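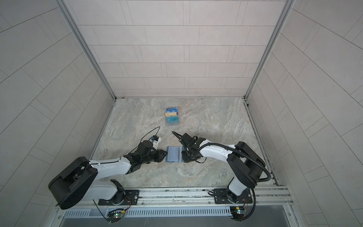 Lilibeth Pangilinan

Sunday, started after lunch

Card holder and tray, continuing from the July pages. Dwynwen has the drawings for the Condiler holder, so what follows is only what I did at the bench and what I want to change.

Holder is the clear plastic one, upright, wide face to the front. Three cards in it: dark blue at the back, then the yellow-gold one with UP on it, then the teal VIP card at the front. I kept that order all afternoon. The top edges step down so you can see a bit of each card, and that was the main thing Cundatham asked for. Their counter staff want to pick a card by colour without fanning the lot out.

Tried swapping the blue to the front this morning and didn't like it. The small white markings are hard to read from standing height, and the other two do better with their tops showing. Left it at the back.

The blue tray is lying flat in front of the holder, long side running front to back. I had it crossways last time and my notes from then say the rim caught my sleeve twice. Lengthwise is better. The raised rim is fine for keeping a card in, but a card lying flat against the inner panel is a nuisance to get a fingernail under. Options:

- notch in one short side, 6 mm deep to begin with
- thin pad under one end so the card sits on a slope
- leave the tray alone and use the Yap one, if it ever gets here

I'd go with the notch. Dwynwen prefers the pad since it can be peeled off again. Will make one of each.

Tiled bay: the metal edge rail along the right side is still filthy. Grime and streaks the length of it. I went at a short bit near the front with dish soap and a cloth and it hardly shifted. Need something stronger, but test it on an offcut first, I don't want it running onto the marble pattern and leaving a mark. The corner posts can wait.

Grout on the side walls I haven't touched. Wall tiles are good for checking whether the holder is standing straight — line its top up by eye with a row on the back wall. Quicker than getting the square out.

Holder wobble: measured lean at the top after loading, 3 mm with three cards in, less with one. Not sure if that is the base or the way I'm pushing them in. Repeat with the cards loaded from the back first.

Custa invoice came to 1,359 and has 84 sleeves on it. We ordered fewer than that. Dwynwen to ring them, please, before anyone opens the second box.

To do
Notch and pad samples
Degreaser for the rail
Lean test again, same three cards
Ask Cundatham if the blue card is staying that dark

Stopped at twenty to five. Holder and cards to go back on the middle shelf, tray in the drawer under it.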